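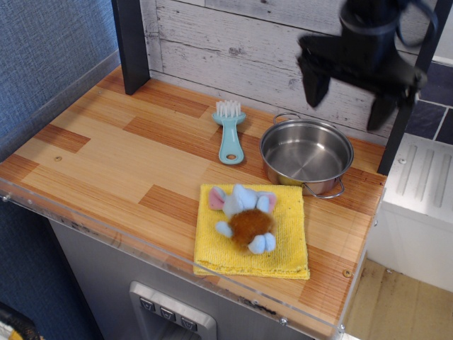
Skirkar is a television drama series about three generations of a family who run a ferry company in the harbor town of Kurholm. It is produced by Szewczyk and is shown in daily episodes of half an hour. The series belongs to the group of long-running family dramas, but it also uses elements of the crime story, especially in its later seasons.

Plot

The story begins when the oldest daughter of the family comes back to Kurholm after many years abroad. She finds that her father has sold half of the company to a rival, and that her younger sister is engaged to the rival's son. The first season follows the fight over the ferries. At the end of it the father disappears during a night crossing, and the question of whether he is alive is left open for 163 episodes.

In the second season the younger sister is accused of having caused the disappearance and is sent to prison. Her release, which is arranged by the older sister with the help of a false witness, is the starting point for most of the conflicts that come later. The false witness returns several times and asks for money.

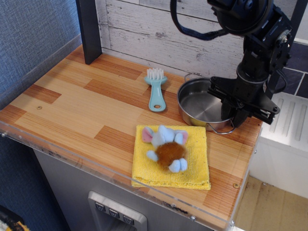
From the third season the series moves part of its action to the inland town of Taltusau, where the father is found living under another name. He has lost his memory, or says that he has. The writers kept both possibilities open for a long time, and viewers discussed the matter more than any other part of the story.

Production

The interior scenes are recorded in a studio in Taltusau. The family house, the ferry office and the prison visiting room are permanent sets, while the hospital room is built again each time it is needed. The exterior scenes of the harbor are recorded in two blocks per year, one in spring and one in October, and are then divided over many episodes. For this reason the weather in the harbor does not always agree with the season in the story.

The role of the younger sister was given to a new actress after episode 185. The change was not explained in the story. The ferry seen in the opening titles was also replaced at this time, as the first one had been sold by its owner. 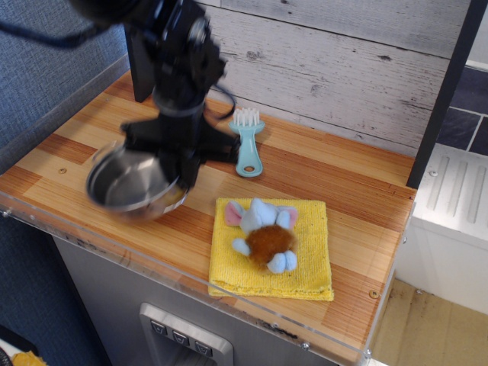
The title music is played on accordion and strings. A longer version with words is heard only at weddings and funerals in the series.

Reception

The early episodes were received coolly, and several reviewers found the dialogue slow. The audience grew during the prison story. The return of the father is usually named as the best part of the series, although the later kidnapping story was criticized as too similar to it.

A fan gathering was held in Kurholm to mark episode 600. It had 2,668 visitors, and the ferry office set was rebuilt on the quay for the occasion.

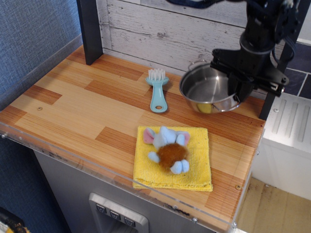

Kurholm, July 27, 2022

Szewczyk announced that the series will continue for one more season. According to the announcement, the new episodes will start with the sale of the last ferry, and the older sister will leave the company to her niece. The false witness will also return.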